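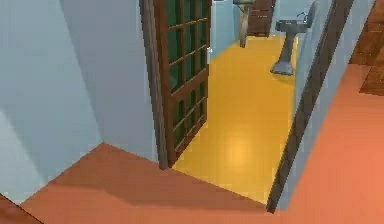

Preciso parar a gravação toda vez que o robô muda de cômodo? Pode deixar correr: o Litik grava o trajeto inteiro num episódio só, e a divisão por cômodo fica para a revisão.

Documentação > Litik > Teleoperação > Navegação entre cômodos
Binta Garba – 7 set. 2023
Leitura: 6 min

4.2 Gravar uma demonstração de navegação

Vou supor que você já instalou o Litik e carregou a casa Homitz (se não, volte à seção 3, eu espero). Nesta parte a gente pilota a base móvel à mão, pelo controle, e mostra a ela como sair de um cômodo e chegar a um ponto do outro.

1. Ligue o controle antes de abrir o simulador. Eu vivo esquecendo e tenho que reiniciar tudo.

2. Em Sessão, escolha "Demonstração manual" e dê um nome à tarefa. Use algo que você ainda entenda em agosto do ano que vem, tipo "banheiro_ate_mesa".

3. Ponha a velocidade máxima em 40%. Dá para subir depois, mas com o manípulo todo para a frente a base chega na porta rápido demais e a correção sai torta.

4. Aperte Gravar e espere o bipe. O que você fizer antes dele não entra.

5. Alinhe a base com a abertura ainda longe da soleira e só então avance. Se precisar girar, gire parado!

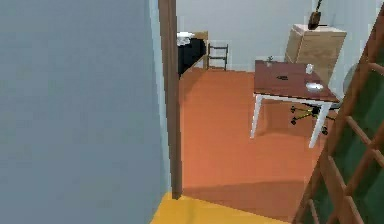 6. Depois de cruzar a soleira, solte o manípulo por um instante e escolha o caminho até o alvo. Essa pausinha ajuda bastante, o Litik usa as paradas para sugerir os pontos de corte na revisão.

7. Chegou? Aperte Encerrar e marque "válida" ou "descartar". Bateu no batente, descarte – não tente salvar o episódio recuando.

Nota: grave pelo menos 6 demonstrações por par de cômodos, variando o ponto de partida. Eu mudo também o ângulo inicial, senão a política aprende a sair sempre de frente.

Cuidado: cada episódio aceita no máximo 3000 passos. Passou disso, a gravação para sozinha e o final se perde, sem aviso na tela. O Illia Prokopenko já abriu um chamado com o pessoal da Fallska pedindo um alerta sonoro, e enquanto ele não vem eu fico de olho no contador do canto.

Se o movimento sair tremido, recalibre o controle em Dispositivos > Zona morta. O perfil Tymoshchuk é mais suave nas curvas e é o que eu uso em passagens estreitas. Trocar de perfil no meio de uma série mistura dois jeitos de dirigir, então termine a série antes de trocar.

Para rever o que gravou, veja 4.3.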